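3.2 Surface layout and object spacing

Household tidying studies usually record where an item ends up and leave out what was standing beside it. We took the opposite starting point. Following the zoning scheme of Varela and Espinoza, each tabletop was divided into a rear strip for items that stay put and a front strip for items in use. The Nesen layouts contain 20 arrangements of this kind, all built from ordinary kitchen goods on a single work surface.

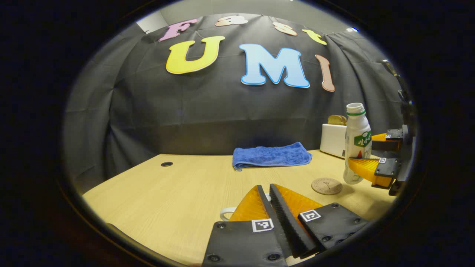
Figure 3. Tabletop arrangement with folded towel, toaster-like appliance and white bottle.

Spacing between neighboring items was treated as the main variable, with item height as the second. Tall, narrow containers are the difficult case, as they are often put down directly in front of something wider and then hide its lower part from the user. The bottle in Figure 3 is an instance: it is held at a slight tilt in front of the white appliance, while the folded blue towel lies flat toward the rear of the table and obstructs nothing. Flat textiles were therefore scored separately from upright goods – a distinction missing from the earlier Dahlgren protocol.

Two raters, Trujillo and Villaseñor, assigned every item to a strip without consulting each other. Items straddling the boundary went to the strip holding the larger share of their base. Bread, whether on a plate or in a slot, was counted with its support and received no score of its own. Labels were ignored for placement and used only to separate containers of similar shape. Disagreements were passed to a third rater (Stöcker) and are listed by arrangement in the supplementary table.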